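Food shelf: October figures

The community food shelf at Mandska Hall gave out 519 bags in October, 78 more than the month before. Bread and tinned fish went first. Fresh fruit and salad are still the hardest to keep in stock, so if you have a glut at home, please bring it in before noon on opening days. Eggs must be in their box with the date showing. We can't take cooked food or opened jars. Adwoa Antwi has the new rota and there are 2 gaps on the early shift. 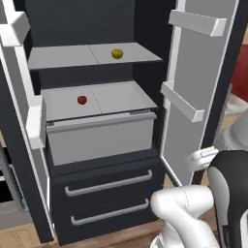

Onni Miettinen asks whether the shelf could stay open an hour later, as the bus from Cemard gets in after it shuts.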